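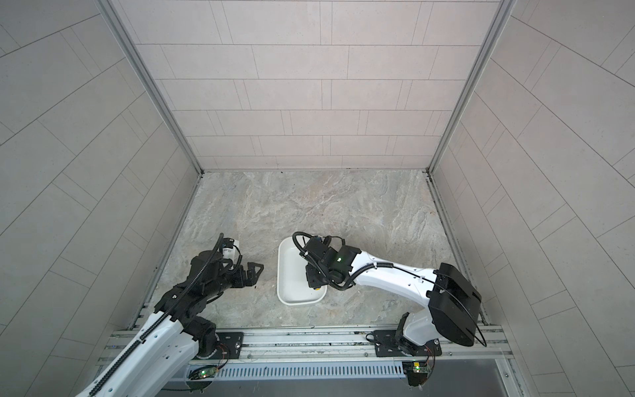 Unit 4: Costing a two-arm cell

The purchase price of the arms is the figure most buyers know first, and it is seldom the one that breaks the budget. A bench cell of this class is bought as arms, frame, surface, wiring and spares, and each needs its own line. Mounting plates are bolted to aluminum extrusion rails along the near edge, so rails, plates and bolts go under Frame. The slotted cable duct, the small circuit boards and the black corrugated hose tied along the arms go under Wiring. Trays and other work items are consumables and are charged to the project.

Search this site Go

Worked case: Drundon

The Drundon quotation lists the frame kit at $2,395, arms excluded. Freight is $77. The buyer set aside $700 for wiring and fittings and spent more than that after the hose was reordered in a longer length. Shazia Siddiqui's review of the order found no line for enclosure panels, which had been assumed to come with the frame. They did not. Read the exclusions page before comparing totals.

Comparing suppliers

Grikivley quotes per arm. Aquino quotes per cell, with one set of spare grippers. Convert both to cost per cell before ranking them. Enter the following separately:
- arms and grippers
- frame, plates and enclosure
- wiring, hose, ties and duct
- spare motors and boards
- installation hours
- cleaning and surface replacement

Spares

Wrist motors and gripper fingers should be ordered with the arms. A second order means a second freight charge and a second approval. Hold one spare board per cell. Hose and ties can be bought locally.

Planning the order

Lead time is counted from approval, not from the date of the quotation. For a cell needed in August, the request should be in the Usex purchasing system before the spring closing date. Check bench depth and reach first. If both arms must reach the same tray, the spacing of the plates is fixed by that requirement and the rail length follows from it.

Bring a completed cost sheet on Friday. Totals without a freight line will be returned.

Shares 4 | Comments 0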